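Refinishing the white worktable, and where the tray goes

The table in the back room is the one I use for sorting, gluing, packing orders and, in February, starting seeds. It has a white top, and over the winter the top had picked up a haze that would not wipe off. Soap and water removed the dirt. The haze stayed. Under a desk lamp held low I could see that it was mostly fine scratches filled with old wax, plus a few rings from glue bottles.

I considered replacing the top. A new one in the same size from Stirwood was 109 before delivery, and the old one was flat and sound, so I decided to refinish it and put the money toward a better lamp.

What I used:

- a plastic scraper with a new edge
- mineral spirits and a stack of cotton rags
- wet-and-dry paper in 600 and 3,000 grit
- a rubber sanding block
- a spray bottle with water and one drop of dish soap
- the matte paste from Kouris, the small tin

Scraping comes first. Hold the scraper low and push away from you, and wipe the edge every few strokes. The glue rings came off whole except for one, which needed a rag wet with spirits left on it while I had lunch. Then the whole surface gets wiped with spirits, two passes, with a fresh rag for the second. The first rag came up yellow. The second was close to clean.

Next the 600, wet, on the block. I worked in straight lines along the length only. If you go in circles the marks catch the light from every side, and on white they read as gray smudges. Light pressure is enough, and the slurry should stay thin. Spray again when the block starts to drag. I went over the top twice, rinsed, let it dry completely, and looked at it from a low angle before going on. Drying matters, as a wet surface hides everything you are trying to see.

The 3,000 goes on the same way, but it does much less than people expect. It softens the lines left by the coarser sheet and evens out the sheen. It will not remove a scratch. If a scratch is still there after the 600, go back to the 600.

The paste is thin and dries in the time it takes to walk to the far end of the table and back. I buffed it with a dry rag until the rag stopped grabbing. The result is smooth and matte, a slightly grayish white, and it no longer throws the lamp back at me when I work in the evening. A few specks still show up on it, which is normal for a white top in a room where things get cut and sanded.

The wooden tray went back on after that. I keep it away from the front edge so that my forearms have room, and it has no lid, so small parts can be dropped in without looking. 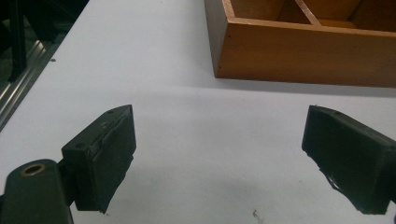 Keir Geddes wrote in after my last post to say that a tray on a worktable always turns into a junk drawer with the front missing, and that he would sooner hang everything on the wall. I have tried the wall. It works for tools with handles. It does not work for clips, bushings, spare blades and the ends of tape rolls, which need a floor and four sides. The junk problem is real, though, and my answer is to empty the tray at the end of each job. Anything with no obvious home goes into a jar on the shelf, and when the jar is full I sort it.

He also asked whether a wooden tray would mark the new surface. It can, if grit gets underneath. I lift it to move it and do not slide it. Felt pads would help, but the adhesive on the ones I had was bad and they came off in a week. Cork sheet cut into small squares and fixed with contact cement has held up better on other things I own.

On light. The room faces north and the daylight on the table is soft and even for most of the day, slightly blue toward the wall. The old lamp was a warm bulb in a narrow shade, and it put a bright pool in the middle with hard shadows off every object. I replaced it with a wide diffused panel from Brillthorpe, mounted 88 centimeters above the top. At that height the shadows are faint and spread out, and I can find a dropped screw without moving my head.
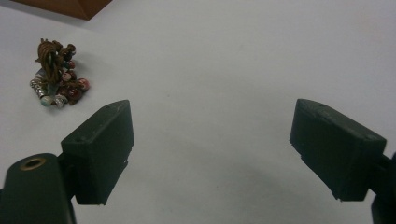 I did try the panel lower first. It was brighter, but it got in the way of anything tall, and I hit it with the end of a cardboard tube on the first afternoon. Higher up, the edges of the table were fine but fine work in the center needed more light than I was getting. The bracket has a slot, so the adjustment is a matter of loosening one knob. Run the cable along the back of the bracket and tie it in two places, or it will sag into view.

For upkeep I have settled on very little:

1. Brush off grit with a soft brush before wiping. Wiping first drags the grit across the finish.

2. Wipe with a damp cloth, then a dry one. No spray cleaners with ammonia, which dulled a test patch on the underside.

3. Put a cutting mat down for anything with a blade, including quick cuts.

4. Leave the middle of the table clear at the end of the day. I find marks sooner on bare white, and fresh glue comes up with a fingernail.

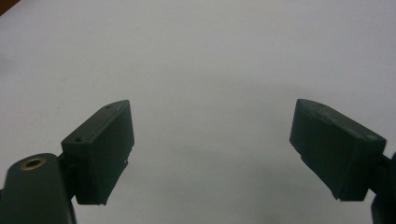
5. Recoat with paste when water stops beading. I expect that to be twice a year at the rate I use it.

One thing I would change is the edge banding. I sanded across the front corner without masking it and went through the surface in a spot as long as my thumb. It is on the underside of the curve and does not show from the chair, but it will take up water if I leave it. I have sealed it with thin glue for now. Orla Keane suggested iron-on banding over the whole front edge, and I have a roll on order. I will write that up once it is on and has had a few weeks of use.

Drendcombe workshop notes | Contact | All text copyright the author | Back to top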